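Setting up price alerts and the signal panel

Section 4. Before you switch anything on

Read this section with your own account open in another window. Virninier will draw lines on your chart and put arrows next to them. The arrows look sure of themselves. They are made from past prices by a formula you could do on paper, and the formula has no idea that a central bank is speaking in ten minutes.

You will need a Virninier login, a practice account with a broker that Virninier can connect to, and a chart with at least 663 bars of history loaded. With fewer bars the long moving average is drawn anyway, and it will be wrong on the left side of the chart. The program gives no warning.

4.1 Connecting a practice account

1. Open Settings, then Accounts, then Add.
2. Pick your broker. If you use Truditia, choose the entry marked Practice. The live entry sits directly below it and has the same icon.
3. Enter the account number and the read-only password. Do not enter the trading password at this stage, even if the form asks for it twice.
4. Click Test. A green bar means the server answered. It does not mean the prices are current.
5. Compare the bid price in Virninier with the bid price in the broker's own window for a minute or two. If they drift apart, stop and go to Section 9.

Caution: A practice account fills your orders at the price you see. A live account may not. Results from the first tell you little about the second, whatever the monthly report says.

4.2 Adding the moving averages

1. Right-click the chart and choose Add Study.
2. Add an exponential average with a period of 12. Leave the source on Close.
3. Add a second one with whatever longer period you can defend. The default is fine for learning where the buttons are.
4. Give the two lines different colors and save the layout under a new name. Saving over "Default" cannot be undone.

Note: The preset called Dukeo changes both periods every time you switch pairs. The help text calls this "adaptive." The periods are picked because they would have worked best on the history already loaded, so the chart of past trades always looks good. Eleni Georgiev, who tests presets for this guide, ran it on a pair it had not been tuned to and got a small loss before the spread and a larger one after it. We suggest leaving it off.

4.3 Setting an alert

1. Click the bell at the top right of the chart.
2. Choose Price Crosses. "Signal Confirmed" is also in the list, but the confirmation comes from the same two averages, so it confirms very little.
3. Type the level. Check the number of decimals. Yen pairs use fewer, and the box accepts a nonsense value without comment.
4. Set Repeat to Once Per Bar. On Every Tick, a quiet pair sitting on your level can send hundreds of messages in an afternoon.
5. Choose where the alert goes: screen, e-mail or phone.
6. Press Save, then press Send Test. If nothing arrives in five minutes, check the spam folder first. 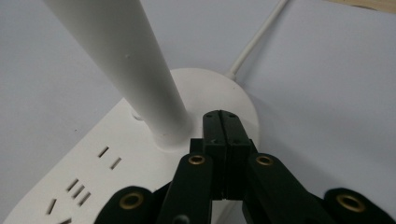 Fig. 4. White base with pole; cable at the back.

Note: Alerts run on your own computer unless you pay for the server plan. If the computer sleeps, they stop. On waking, the program does not tell you which ones you missed.

4.4 Reading the signal panel

The panel shows a strength score beside each pair. We have asked what goes into the score and received an answer that used the word "proprietary" three times. Treat it as a rough guide to how fast the price has moved lately.

1. Open View, then Signal Panel.
2. Turn off Auto-Trade. It is on by default in new layouts.
3. Hide the column called Win Rate. It leaves out trades that are still open, and the losing ones tend to stay open longest.
4. If you keep the Barbier pivot levels, set the daily close to match your broker's server time. An hour's difference moves every line.

Caution: The position calculator starts with a balance of 4,000 in it. It does not read your real balance. Anyone who skips this field will be sizing trades for somebody else's account.

4.5 Removing a preset

1. Close all charts that use the preset.
2. Go to Settings, then Presets, and select it.
3. Click Delete and restart the program. Until you restart, the preset goes on producing signals in the background.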